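Stekley Community Laundry and Linen Share
Second progress report to the Montoya Fund
Prepared by Priya Abernathy, program evaluation

Where we are against the plan

The grant agreement asked for an update at the halfway mark, and the short version is that the linen share is busier than forecast and I'm less convinced by it than I was in the first report. Both of those can be true. The application said that lending clean towels and bedding to households in short-term housing would take pressure off family budgets and reduce the number of people leaving the Plevard units early. We can show the first half of the chain, the lending. The rest is still mostly a theory with a nice diagram.

Lending

The desk recorded 3,621 loans between opening and the end of April. That figure went into the fund's newsletter and I wish it hadn't, at least on its own. A loan is a single item. One family taking a set of sheets, two pillowcases and three towels shows up as a good week. Counted by household, we served 233, and a fair share of those came in once and never again. Whether they stopped needing us or found the hours impossible, the records don't say. The sign-out form has no field for it.

I have asked for the form to be changed. Brahim El Sherbiny at the front desk has been pencilling reasons in the margin for the people he speaks to, and his notes are more useful than anything in the database, but he only works mornings.

Returns and losses

Returns are better than I expected, and I did go looking for trouble. Towels go missing more often than sheets. The original budget treated losses as a flat line across the year, and whoever drew it had never run anything that lends things out. Losses jump when a household moves on, and most of ours move on at the end of a school term.

We have not charged anyone for a missing item and I'd recommend the fund resist any suggestion that we start. The cost of chasing a bath towel is more than the bath towel.

Laundering contract

The contract with Firkus is the part of this program I would rework first. Turnaround was promised at two days and has crept to four, sometimes five, with no change in price. Their explanation is that our bags arrive unsorted. Some do. But Rezaul Fakir kept a sorting log through March, and the sorted bags came back just as late as the rest. I have sent them the log and am waiting on a proper answer.

Heat settings have been the other sore point. The plush and fleece pieces came to us as donations and need a cooler dryer than the flat cotton does. Firkus runs everything together on hot unless the bag is tagged, and then, as far as we can tell from what comes back, on hot anyway.

Stock

We spent $2,000 on replacement stock this period, against nothing budgeted. Most of it went on plain cotton towels. I'd like to be able to say that the donated items offset this, and the previous report did say so, but the donated items are a mixed lot. People are generous with what they have two of. The thicker pieces are popular with parents of small kids and take up far too much of the shelf, and they don't sit flat however they're folded.

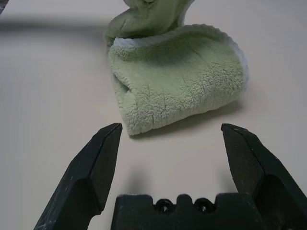
Vaughn Schumacher disagrees with most of this section and asked that his view be included. He thinks the heavier pieces are the reason some families come back at all, that a soft towel matters to a child who has changed bedrooms twice since Christmas, and that shelf space is a poor reason to turn them away. He would sooner add a rack in the hallway. I can't prove him wrong, and I notice he can't prove himself right either - which is more or less the state of the evidence on everything past the loan count.

The early departures question

Plevard's own housing staff report fewer early departures this year. I would be careful with that. They also changed their intake rules in the same quarter and put in a second caseworker. Crediting the towels would be a stretch, and I'd ask that the fund not do so in public until we have exit interviews. Wendell Villanueva has agreed to run six of them before the next report. Six is a thin base, but it is six more than we have now.

Requests

Approval to move the unspent signage money into stock. Permission to seek a second quote for laundering before the Firkus renewal comes up. A decision on the hallway rack, either way, so we can stop discussing it.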